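Clustell data collection, progress report to Edex for August

In this period we continued to gather examples for the two-arm handling tasks at our Godwood site. The plan asked for 2000 accepted episodes by the end of the month, and we have reached this number. The soft object part started later than we wished, as the gripper settings had to be made again for fur and loose cloth.

Of the 38 objects in the agreed list, 21 are now finished. The soft toys are the slowest group. They change their shape with each grasp, so the operators need more time for one episode, and we reject more of them at the review.

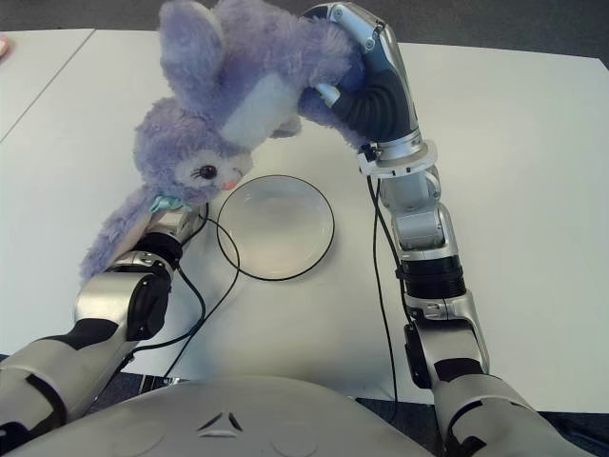

We have also changed the rule for the start position. Before, the object was always laid in the same way, and the Tan model learned this too well. Now the operator must turn it after every 10 episodes. The first training with the new data is running, and I will send the results when they are checked.

For the next period we ask your permission to move two days of operator time from the rigid objects to the soft ones. The total cost stays the same.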